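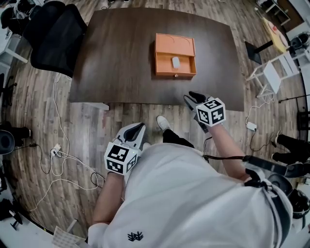
A computer mouse in the drawer of a wooden box.

Keeping the newspaper notice
by Deisy Paucar

Newsprint starts turning yellow while you're still washing the casserole dishes from the funeral. A few things I've learned from three family obituaries:

Buy extra copies the same day. The Esville paper charged us $178 to print 148 words about my uncle, and did not throw in a copy.

Cut wide and trim later. Pencil the paper's name and the date in the margin, or your grandchildren will be guessing.

Photocopy it onto acid-free paper right away. The copy will outlive the original and can go on the refrigerator.

No tape, no glue, no paper clips. Tape goes brown and stays put, much like my cousins at the reception.

Store it flat in a polyester sleeve, somewhere dark and dry. The attic is out. So is the family Bible: old pages are often acidic, and the clipping will leave a brown ghost of itself on Leviticus.

Skip laminating. Wálter Inga over in Castham laminated his grandmother's in August and has been asking me how to undo it. You can't, Wálter.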